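Nireck 700 Hardwax Oil for Interior Wood Surfaces

Product group: Surface finishes, interior
Manufacturer: Gorkolell
Sheet revised: April 2026

Overview

Nireck 700 is a clear, solvent-reduced hardwax oil for tabletops, counters, shelving and other horizontal wood surfaces indoors. It penetrates the upper fibers and leaves a thin wax-bearing film at the surface. The film is repairable in spots and does not need to be stripped before recoating. The finish dries to a matte sheen and darkens pale woods slightly. On beech, birch and maple the color shift is small. On oak and ash it is more noticeable, and a test board is recommended.

The product replaces Nireck Classic, which has been discontinued. Surfaces previously finished with Nireck Classic can be recoated with Nireck 700 after cleaning and a light abrasion with a gray pad. Do not blend the two products in the same container. The resin content differs and the mixture will gel in storage.

Suitable substrates

Solid softwood and hardwood, edge-glued panel, veneered board with a face of at least sawn-veneer thickness, and end grain. Thin sliced veneers can be finished, but they take up little oil and the first coat should be applied sparingly. Cork may be finished with two thin coats.

Nireck 700 is not suitable for exterior use, for surfaces in permanent contact with water, or over film-forming varnish. Teak, iroko and other oily woods must be wiped with the Darkis degreaser immediately before the first coat. Boards that have been bleached should be neutralized and left to dry for two days.

Supplied sizes

390 ml can, part no. NK700-S
2.5 l can, part no. NK700-M
10 l pail, part no. NK700-L

The 390 ml can is intended for repair work and small tops. It carries a press-fit lid, and the contents should be used up once opened. The larger sizes have a screw closure and may be resealed.

Technical data

Coverage, first coat: 16 square meters per liter on closed-grain hardwood sanded to P150
Coverage, second coat: higher than the first, depending on absorption
Dry to touch: 6 hours
Recoat: after 8 hours, within 3 days
Light use: after 2 days
Full cure: 14 days
Application temperature: room temperature, never on wood that has been stored cold
Sheen: matte
Thinning: none, ready to use

Drying times apply to a ventilated room at moderate humidity. In a closed room, or on tannin-rich wood, allow twice the stated recoat time. Forced drying with hot air causes the wax to bloom and is not recommended.

Surface preparation

Sand in the direction of the grain, finishing at P120 to P150. Finer sanding closes the surface and reduces uptake, and the resulting film wears through earlier at the edges. For end grain, continue to P180 to keep the color close to that of the face. Vacuum the surface and wipe it with a dry lint-free cloth. Tack cloths containing resin or wax must not be used.

Raise the grain once on tops that will be wiped down daily. Dampen the wood, let it dry fully and take off the raised fibers with P150. Arrises should be broken to a small radius before oiling. Sharp edges hold very little oil and are the usual point of early failure.

Application

Stir the can thoroughly. The matting agent settles in storage and a poorly stirred can will give a satin patch near the end of the job. Apply thinly with a natural bristle brush, a microfiber roller or a white pad. Work the oil across the grain first and level it along the grain. Remove any surplus after 15 minutes. Oil left standing on the surface stays tacky and marks easily.

The second coat goes on in the same way, at half the quantity. A third coat is only required on end grain or on counters. Underside and edges should receive at least one coat so that the panel takes up moisture evenly on both faces.

Large tops should be worked in full-length strips with a wet edge. Lap marks appear where a strip has begun to set before the neighboring strip meets it.
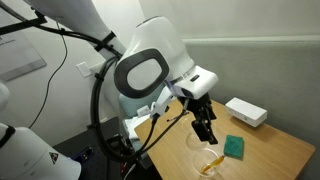 Light-toned wooden tabletop with a clear glass cup.

Resistance in use

Once fully cured, the film resists water, coffee, black tea, cola and household vinegar for normal contact times. Standing water should be wiped up. Red wine and beet juice will leave a mark on pale woods if left overnight. Undiluted alcohol softens the film, and spilled hand sanitizer should be removed at once.

Heat resistance is limited. Use a trivet under pots and baking dishes. A white ring from a hot cup can usually be reduced with a few drops of Nireck 700 rubbed in with a white pad, then wiped dry. Rubber feet containing plasticizers may stain the finish. Felt or cork pads are preferred.

Cleaning and maintenance

Clean with a damp cloth and a neutral soap. Microfiber cleaning cloths, scouring powder and ammonia-based cleaners dull the surface. When the wood begins to look dry, apply the Darkis care emulsion, let it stand for a few minutes and buff. Worn areas in front of a seat or beside a sink may be sanded locally with P180 and recoated without treating the whole top.

Storage and disposal

Store upright, frost-free and tightly closed. Unopened containers keep for three years. Skin that has formed on the surface should be lifted out whole; do not stir it in.

Caution: cloths and pads soaked with oil can ignite by themselves. Soak them in water after use or lay them flat outdoors to dry. Do not collect them in a bin. Sanding dust from freshly oiled surfaces presents the same hazard.

Related products

Darkis degreaser, for oily woods
Darkis care emulsion, for routine maintenance
Obradović bristle brush, flat, unpainted handle
White and gray pads, hand size

Technical inquiries

Application questions: Helmut Strobel
Trade orders and pail sizes: Miloslav Šťastný

Please quote the part number and the batch code printed on the base of the can. Sample boards in beech, oak and ash are available to trade customers on request.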